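Dandurton clothes swap to return with folding table

Trotlow's twice-yearly clothes swap is back at Dandurton Hall in December, with doors open from 10am. Entry is free and people can bring up to 16 items each.

Organisers took in 1,993 pieces last time, almost half of them T-shirts. Many arrived crumpled in carrier bags, and sorting ran well past closing. Swappers are now asked to fold tops at home, and a folding table will be set up by the door.

The advice is to lay each shirt face up on a bed or other flat surface, smooth it out and bring the sleeves in before folding it up. Any print should be left showing.
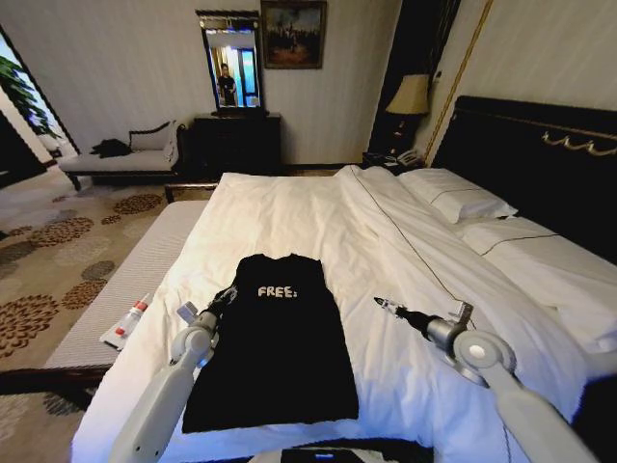 A black T-shirt laid out on a bed with its sleeves folded in.

Anything left over will go to the Skeltano charity shop.

Comments (3)

Does it include children's clothes?

Yes, there was a rail for them last time.

Parking was awful, get the 54 bus.

More local news
Nishimura Bakery to open second shop
Trotlow library hours extended
128 trees planted at Dandurton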